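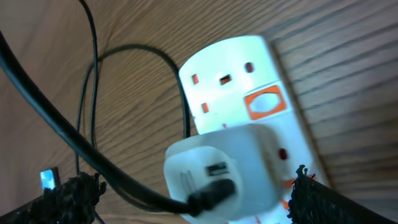 How to Teach the Groltberg Bench Pair to Plug In a Phone

Posted 2nd July by Kiran Negi

The Groltberg Bench Pair comes in one long box and one very heavy small box, and the heavy one is full of screws. I am going to skip the building part. The printed guide handles it well enough, apart from the page where the left arm is drawn on the right.

What the guide doesn't do is give you a decent first job. It suggests stacking cubes. I own no cubes. I do own a phone that is always at nine percent, so this page is about getting two arms to put a charging cable into it.

What you need

The kit, in the two-arm version with wrist cameras. A solid table. A phone you have forgiven in advance. A power strip, a charger and a cable with some slack in it. An afternoon, and then probably the evening.

Step 1: Set out the table

Bolt the rail along your side of the table and check that both arms can reach the middle without meeting. Put the power strip off to one side, within reach of one arm. I tried it dead center first, and the arms spent an hour fencing over it.

Lay the cable out with its loops flat. The kit has no opinion about loops, but it will hook one with a fingertip and drag the whole business toward itself like a cat with a curtain cord.

Step 2: Check the wrist cameras

Each camera sits on a bracket behind the gripper. Open the viewer and bring the wrist down over the strip. You want the outlets and the fingertips in view together. If all you get is table, loosen the bracket screws, tip the camera, tighten, and look again. Tighten them properly. The factory setting seems to be "suggestion."
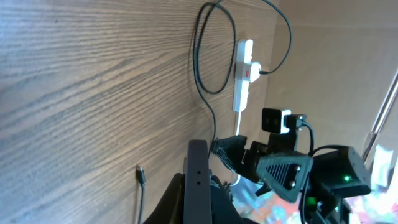 Wrist hardware near the power strip, camera module at upper right of the mounts.

Once you're happy, save the camera position in the settings menu under the name of your choice. Mine is called "final," and there is also a "final 2."

Step 3: Record some runs

Teaching works by moving the arms through the job yourself while the software takes notes. Press Record, do the task, press Stop. Go slower than feels natural. My early runs were done at the speed of a man late for a train, and the arms learned exactly that.

Split the job up. One arm handles the phone, the other brings the cable. Record the pickup by itself until it's boring, then the approach, then the plug. Bring the connector in straight and let the phone side stay still. If both sides move, you are threading a needle on a bus.

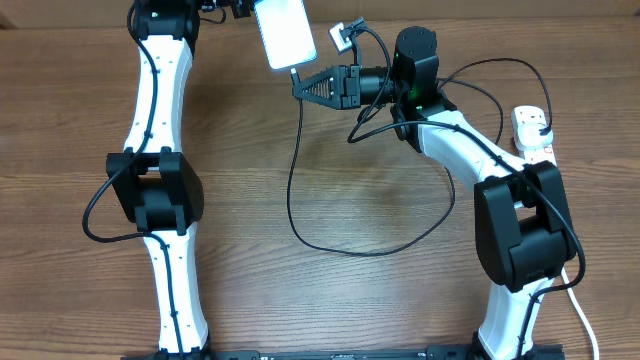 Keep the cables that run along the arms clipped in, too. The clips in the bag are good and there are enough of them. If a loop hangs out at the elbow, leave enough slack for the full bend and keep it clear of the table edge.

I saved 220 runs before training. Chin-lung Fung, who has the same kit, got by with fewer, and he has been gracious about it for weeks.

Step 4: Train and try it

Choose the task, press Train, go to bed. In the morning, open both grippers, move the arms back to their start position and put the phone down on open table.

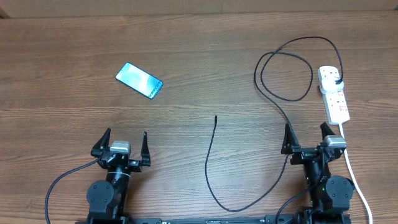
Change where the phone lies between tries, a little at first. Turn it as well. If the arm only ever succeeds with the phone square to the rail, go back and record more runs with it at a slant. Keep a hand near the stop button for the first session. The arms are not strong, but they are sincere.

If it goes wrong

The gripper closes on air: your camera has slipped. See Step 2, and the remark about screws.

The connector lands beside the port: record more of the last inch and less of everything else.

The arm stops halfway and hums: restart the software. I have no explanation and neither did support, though they were very pleasant.

Is it worth buying?

The two-arm version cost me 739 dollars, and for that you get sturdy arms, clear software and a bag of spare fingers. I'd have liked better brackets and a guide that knows left from right. If you only want your phone charged, a cable on its own remains competitive. If you want to learn how this sort of teaching works, I'd buy it again.

Next up is unplugging, which I plan to post in October.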